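Company > Who we are

Silleck makes and repairs wooden goods for kitchens, shops and small cafés. We work from a single unit in Prekier, with a showroom at the front and the machines at the back.

The business was started by Sudheer Pillai, who had spent 30 years fitting out shops for other people. His first order was for bread boards, 43 of them, for a bakery in Hukmont. The bakery still buys from us and sends its boards back each October to be sanded and oiled.

We now keep 532 lines in the catalogue. Most are made to order, so please allow time for drying and finishing. Larger pieces such as counters and wall shelving are quoted separately after a site visit.

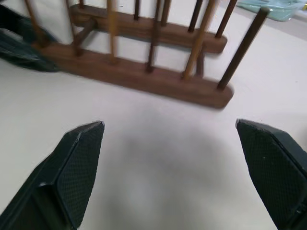 Wooden peg rack with rounded ends to the base bars.

Timber comes mainly from Đoàn, a family merchant we have used from the beginning. We buy it sawn and let it settle in our own store before cutting. Offcuts go into smaller items or are sold by the bag at the showroom door.

Repairs are welcome, including on pieces we did not make. Bring the item in or send us a photograph with its measurements. We charge for 2 hours' work as a minimum and will tell you first if a repair is likely to cost more than a replacement.

Trade accounts are open to any registered business. Ask at the showroom for a form.

Sign up to our newsletter for new lines and showroom hours. You can unsubscribe at any time.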